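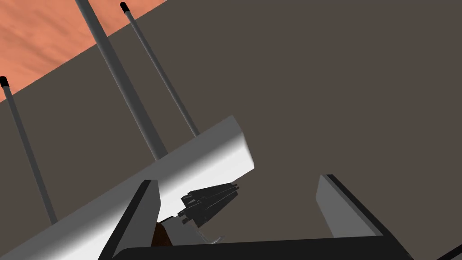
Will the robots on the packing floor replace people?
Management says no. What we have in writing is narrower: no job cuts tied to the Linel arms before March. Past that point there is no promise, and the union has asked for one twice.

Who is behind this page?
Veerle Vandenberghe and Amado Dimaculangan, shop stewards at the Plukley site. The company has its own FAQ on the intranet. Read both.

The vendor says the arms were trained in simulation. Does that mean they are ready?
It means they did well in simulation. Our cartons get crushed, taped twice and stacked crooked. Ask to see results from our own floor before you believe a number from a slide.

How many of us are affected?
147 people on the day and night shifts. Only 8 have been offered the operator course so far, and we still don't know how they were picked.

Will my pay change if I become an operator?
The grade is "under review." Don't sign a new job description until you see a rate next to it.

Can I refuse to work beside an arm?
You can stop work if you think it is unsafe. Tell your lead, write down the time, and let Eduardo Mangubat in safety know the same shift.

Didn't this go fine at Flonddale?
So we were told. We have asked for their injury log and overtime figures. Neither has come.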